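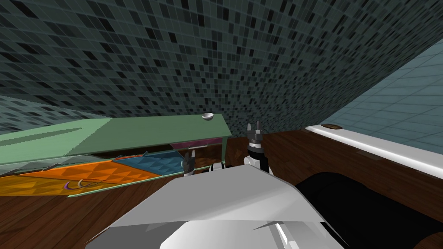
Warum klingt Singen im Badezimmer so toll?

Kennst du das auch? Im Kinderzimmer klingt dein Lieblingslied ganz normal. Dann gehst du ins Bad, machst die Tür zu, singst genau dasselbe Lied noch einmal – und plötzlich hörst du dich an wie ein Star auf der großen Bühne! Deine Stimme ist voller, lauter und irgendwie weicher. Dabei hast du gar nichts anders gemacht. Geändert hat sich nur der Raum, und Räume können mit Tönen erstaunliche Sachen anstellen.

Was ist eigentlich ein Ton?

Leg mal zwei Finger vorne an deinen Hals und summe. Spürst du das Kribbeln? Da zittern deine Stimmbänder, und zwar sehr, sehr schnell. Sie stoßen die Luft an, die Luft stößt die nächste Luft an und so geht es immer weiter, bis das Zittern in einem Ohr landet. Dieses wandernde Zittern nennt man Schall. Er ist unglaublich flott unterwegs: In einer einzigen Sekunde saust er weiter, als drei Fußballfelder hintereinander lang sind!

Der Schall läuft aber nicht nur zum Ohr. Er breitet sich in alle Richtungen aus, nach oben, nach unten, nach hinten, und irgendwann kommt eine Wand.

Harte Wände, weiche Wände

Stell dir vor, du wirfst einen Gummiball gegen eine geflieste Wand. Zack, kommt er zurück. Wirfst du ihn gegen einen dicken Vorhang, plumpst er müde runter. Beim Schall ist es ganz ähnlich. Fliesen, Glas und glatter Beton sind hart, sie werfen fast den ganzen Schall zurück. Teppiche, Kissen und Bettdecken haben viele winzige Lücken, in denen er sich verläuft und schwächer wird. Man sagt dazu: Der Schall wird geschluckt. 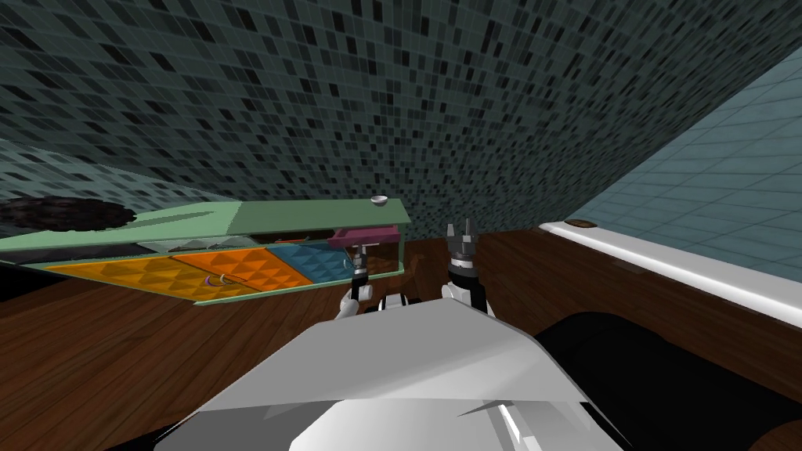 Bei ihr im leeren Treppenhaus klinge es aber noch viel besser als im Bad, hat uns eine Leserin aus Sopacua geschrieben, und ob das an der Größe liege. Ja, die Größe spielt mit! In einem hohen Treppenhaus ist der Schall länger unterwegs, bevor er auf die nächste Wand trifft. Er wird seltener geschwächt und du hörst ihn länger. Im kleinen Bad prallt er dafür ganz schnell hin und her, und die vielen Rückwürfe vermischen sich mit deiner Stimme zu einem einzigen satten Klang. Das nennt man Nachhall. Im alten Wasserspeicher von Clirnel ist ein Händeklatschen fast acht Sekunden lang zu hören, da kannst du in Ruhe mit dir selbst im Kanon singen.
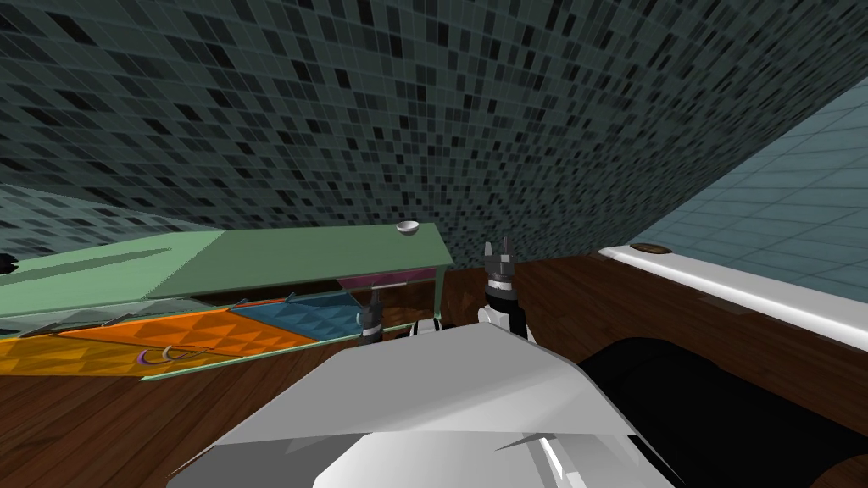

Und was ist dann ein Echo?

Nachhall und Echo sind Geschwister. Beim Nachhall kommen die Rückwürfe so dicht hintereinander, dass alles verschwimmt. Beim Echo ist die Wand weit weg, zum Beispiel eine Felswand in den Bergen. Du rufst »Hallo!«, dann ist kurz Pause und erst danach antwortet der Berg. Für dein Badezimmer ist das nichts, dafür ist es viel zu klein.

Warum tiefe Töne manchmal brummen

Jetzt wird es richtig spannend! Geh im Bad mit der Stimme langsam von tief nach hoch, wie eine Sirene. Bei manchen Tönen brummt auf einmal der ganze Raum mit. Diese Töne passen genau zwischen die Wände, ihre Wellen verstärken sich gegenseitig. Fachleute sagen dazu Resonanz. Welche Töne das sind, hängt davon ab, wie lang, breit und hoch der Raum ist. Jedes Bad hat also seine eigenen Lieblingstöne.

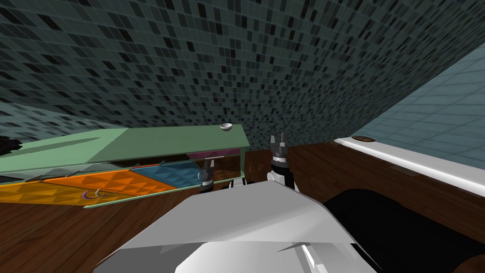 Probier es aus: die Handtuch-Forschung

Du brauchst ein Badezimmer und vier große, trockene Handtücher.

1. Mach die Tür zu und klatsche einmal kräftig. Hör genau hin, wie der Klang verschwindet.
2. Häng die Handtücher auf und leg auch eins auf den Boden.
3. Klatsche wieder. Klingt es jetzt kürzer und dumpfer?
4. Sing dein Lied einmal mit und einmal ohne Handtücher.

Wenn du magst, mach dasselbe noch in der Küche und im Flur und schreib dir auf, welcher Raum am längsten klingt.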